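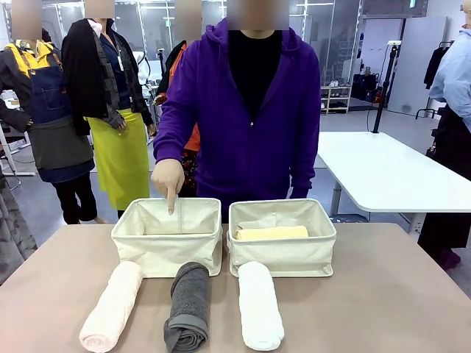 **What is the Sutherland Linen Share?**

It's a free lending shelf for towels, sheets and blankets, open to anyone in town who needs them for a night, a month or a whole season.

SUTHERLAND, May - The Linen Share is moving into a bigger home at the old Okside laundromat, and we could not be happier! Doors open Friday at 10 in the morning, with coffee on and the shelves full.

The Share started as two cupboards in a church hallway. Last year it lent out 2,000 pieces, from crib sheets to beach towels, and the cupboards simply couldn't keep up. People were stacking quilts on the piano (the choir was very patient). The Okside space has four working washers, a long folding counter and, at last, a door wide enough for a stroller.

Borrowing works the way it always has. Come in, pick what you need, write it in the book. There is no fee and no form to prove anything. Bring things back when you're done with them - washed if you can, unwashed if you can't.

New this spring is a mending table, set up with help from Prurkska, the fabric shop on the corner. Frayed hems and torn pillowcases are welcome, and so are beginners who have never threaded a needle. Nustar Hardware has given us the shelving, and it looks wonderful.

We are especially short of twin fitted sheets and bath towels in any color. Clean donations can be left inside the side door during open hours. Please don't leave bags on the step, as the gutter above it drips.

Open hours are Tuesday through Saturday, 10 to 4. Parking is behind the building.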